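Home Business Retail & Logistics Features Subscribe

The Parcel Stays Downtown

Retailers that once raced to bring orders to the front door are asking shoppers to walk a few blocks instead

By Amancay Fuentealba
Friday, December 6, 2024

For most of the past decade, the home address was the fixed point around which online retail arranged itself. Warehouses, vans and software were all planned backward from the doorstep. Gisler, a midsize seller of housewares and small appliances, now sends a growing share of its orders somewhere else: to pharmacies, hardware stores and laundromats that hold parcels until the buyer comes to collect them.

The company began the program in October with 200 pickup counters, all of them run by existing shops under contract with Otadus, a parcel network that owns no trucks and leases no storefronts. Otadus provides the shelving, the scanners and the training. The shop provides a few feet of floor and a clerk. For each parcel handed over, the shop receives a small fee.

The arrangement addresses an old problem in the trade. A van that stops at one house to leave one box earns very little on that stop, and a failed delivery must be paid for twice. A van that leaves forty boxes at a single counter is finished in minutes. Gisler has passed part of the difference on to customers, who pay no shipping charge when they choose a counter and a flat charge when they choose their home.

Its larger competitor, Lindness, has taken a more cautious position. The company offers counter pickup in its densest markets only, and it continues to treat home delivery as the standard service. Its managers note that a customer who buys a floor lamp or a case of dishes may have no practical way to carry it home. Gisler concedes the point and excludes heavier goods from the program.

Shop owners are divided. Burum, a regional chain of hardware stores, entered 392 of its locations into discussions with Otadus and later withdrew most of them, citing limited storage in the weeks before the holidays. A busy counter may take in 600 parcels in a week, and the back room of an older store was seldom built with that in mind.

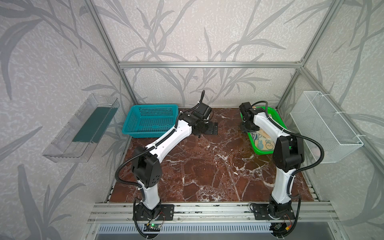
Returns present a further difficulty. Under the present contract, a shop must accept returned goods without inspecting them, and the retailer bears the loss if the box contains the wrong item. Otadus has proposed a simple check at the counter — a matching of label, weight and product — but the shops have asked for a higher fee in exchange for the added work. Talks are expected to continue into the new year.

The network intends to reach 2,000 counters, with small towns given priority over additional city sites. Rural routes are the most costly to serve by van, and a single counter beside the post office or the grocery store could replace many miles of driving. Whether residents who already drive a long way for most errands will accept one more is a question that the first winter of service should begin to answer.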